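March 21, 2024
By the Skidine Press Office

MacAulay Opens Hands-On Kitchen Skills Course With Skidine

MacAulay, the adult learning center, today announced the opening of its Everyday Kitchen course, developed with the home goods supplier Skidine. The course teaches plain household work to people setting up a home of their own, many of them for the first time. It begins where most kitchen work ends - at the dish rack.

In the opening unit, learners practice placing cups and glasses in a wire rack, taking them out again and setting them in order on the counter.

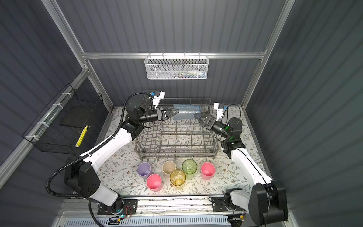
Places are open to residents aged 19 and over. The center expects to offer 2000 places in the first year and 3000 in the year after, with sessions in the daytime and the evening. There is no charge to learners, and no earlier training is required.

The course is divided into 2 units, which may be taken in either order:

1. Cups and glasses. Learners work with tumblers and cups of different colors and surfaces, including textured glass. They are taught to space pieces between the wires of the rack, to keep rims from knocking together, and to lift each piece without disturbing the next.
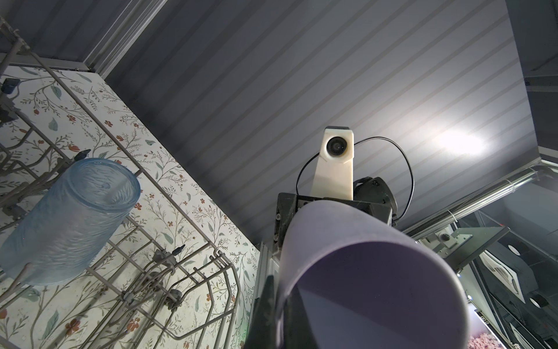

2. Counter and cupboard. Learners clear a work surface, wipe it down, and decide which items should stay within reach and which should be stored. The unit closes with a short planning exercise for small kitchens, where one rack may have to serve the whole household.

Course materials were prepared by Kuvero, which also wrote the printed handbook given to every learner. The handbook uses large type and everyday words, and may be kept after the course ends.

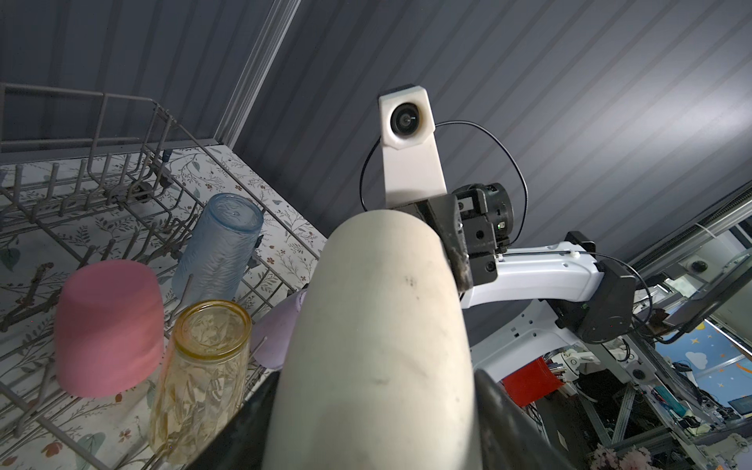

Cups and glasses in the wire dish rack, on a counter with a floral print.

A further course on pantry storage, prepared with Nulireo, is planned for November. Details of dates and enrollment will be issued by MacAulay before that course opens. Enrollment for Everyday Kitchen is open now at the center's front desk.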